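Week 2: Lighting a workroom

Okay, so last week we did daylight, and I promised we'd get to the stuff that plugs in. Grab the Halari handout if you still have it, I'm going to lean on the table on its second page.

The first thing I do when I walk into any room now (my family hates this) is look up. Ceilings tell you what somebody thought the room was for! One long fluorescent over the middle usually means "work happens here," and the little round ones tend to get added later, wherever people complained. Then there's the wall light, which people forget to draw on their plans every single year. Please draw it.

Color temperature: write down 3000 K for warm and 4000 K for neutral. Most of you will want neutral for benches and laptops. Warm is lovely in a break corner, but trying to read a part label under it at four in the afternoon is no fun at all. 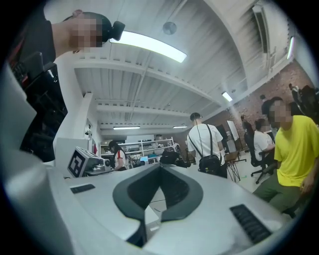

Fig. 1. White ceiling with a long fluorescent light, a round fixture, and a vertical strip light high on the right wall.

Now look at surfaces. A white ceiling throws light back down, so you get more out of the same lamp. Beams and ribbed panels break that up a bit, and brick tends to soak up more than white paint does. I always knock my estimate down for a brick wall and then feel smug when the meter agrees.

Shelving is the other big one. A tall unit full of boxes can shade its own lower shelves, even when it's white metal. For the Purkon exercise, take your reading at the lowest shelf, then again at the tabletop. Our target on the tabletop is 600 lux. Where people stand matters too, so have your partner stand at the workstation while you measure, with their back to the light and then facing it.

For next time: sketch the ceiling of one room you use a lot, mark every light, and bring the sketch on paper. Lumanlan readings are optional, but do the first one if you can.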